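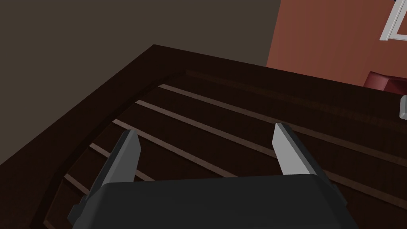 Work in this period went into demonstration collection for the furniture tasks, the second work package of the Stiline project. The simulated living room now loads without manual correction, and operators drive the arm from the wrist view alone. Most effort went into the approach phase, where the gripper is brought over the dark wooden piece with its fingers open and nothing between them. The light strips across the recessed panel give operators a usable cue for heading. The dark rim gives a poor one, and contrast on the left side of the piece remains low in deep shadow. We have asked for a second lighting preset and expect it in January.

The store holds 795 accepted episodes. Each was replayed in the simulator before acceptance, and an episode was dropped if the replayed finger positions drifted from the recorded ones. A further 40 are on hold pending a decision on pauses: operators stop the arm to re-plan, and the learner tends to copy the stop. Trimming is simple to do but removes frames the Ibarra group wants for its timing study.
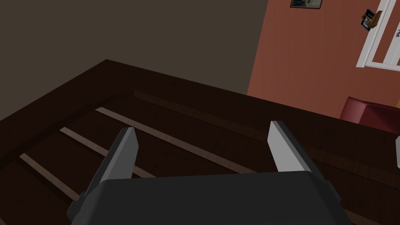

Submitted by: Simulation and Data Group, Werken
Work package 2 — Demonstration collection

Viewpoint coverage is uneven. In views where the gripper sits over the slats, with the red armchair and the orange wall behind, the background is distinctive enough that a policy could use it in place of the slats themselves. To test for this we will collect 200 episodes with wall colors and chair placement randomized and hold them out of training. Slat spacing stays fixed for now.

Labeling moved to Edis midway through the period. Import of the older episodes lost the open/close events on the gripper channel; these were rebuilt from the joint logs and spot-checked. No episodes had to be collected again.

Open items:
Decision on trimming pauses — needed from the program office before the next training run.
Storage quota — current allocation covers the held-out set but leaves no room for depth.
Second operator station — delivered, calibration outstanding.

Spending is within the approved budget. The next report will cover the first training run and results on the held-out set.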